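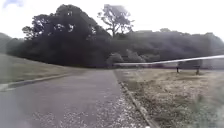

According to our tutor, a path is the easiest thing in the world for a machine to follow, and a group that couldn't manage it by the end of term had probably picked the wrong subject. We wrote the remark on the inside of the toolbox lid. By week six it had been crossed out and written back in twice.

This report covers the Wullesik, a four-wheeled rover built in the shared workshop at Jurnthorpe. The aim was a vehicle that could keep itself on a paved path using one cheap camera and no satellite positioning. I was sceptical at the start and said so in the proposal. I am still sceptical, for better reasons.

Why we doubted it

Most hobby rovers that "follow a path" follow a strip of black tape across a pale floor. Outdoors there is no tape. You get grey paving, an edging on each side if you are lucky, and grass that might be green or straw coloured depending on the season. The kit supplier, Indine, says its vision board handles "natural boundaries". We could not find a definition of this anywhere in the manual.

Look at the path picture at the top of this report with that in mind. The right-hand edging is a pale line that is clear up close, then breaks into light and dark blotches further along. The left kerb is washed out at the near end and fades away again at the far end. Small whitish specks lie thickest beside the right edging, exactly where we want a clean line. A person has no trouble with any of it. A program that looks for a strong change in brightness has a choice of answers, and only one of them is the path.

The build

The chassis is plywood cut on the workshop bandsaw, with gearmotors on all four corners and the battery slung underneath. We wasted an afternoon on the first set of motor mounts, which were printed too thin and cracked at the screw holes. The second set was cut from aluminium angle out of the offcuts bin and has given no trouble. Total spend was $200, not counting the camera, which one of us already owned.

The software, which we named Lūse, does three jobs. It shrinks the picture, looks for long edges leaning in towards the centre, and steers for the middle of the gap between them. If it finds only one edge it holds a set distance from that one. If it finds neither, it stops. The stopping rule was added in November after a disagreement with a compost bin.

Testing

We hand-labelled 2157 pictures of paths, marking the left and right edges in each. It was dull work and I would not trust the last batch, as we were all tired and labelling quickly. Lūse placed both edges within our tolerance in 1906 of them. The group was pleased with this. I would point out that many of those pictures were taken moments apart and look nearly the same, so the result is softer than it sounds.

The driving tests were less flattering. On the concrete beside the workshop the rover ran for more than 30 metres without help. On rougher paving with dry grass alongside, it wandered towards the grass whenever the edging got patchy. Bright sky made things worse, because the camera darkened everything else to cope. Cropping off the top third of the picture fixed part of that. A cardboard visor fixed a bit more and looked terrible.

What I would change

Label fewer pictures and take them in more places. Fit a bump sensor on the first day. Ask Indine what a natural boundary is before paying for the board. The others want to add a second camera, and I have asked them to show me first that the one we have is the problem. The front left wheel also still squeaks.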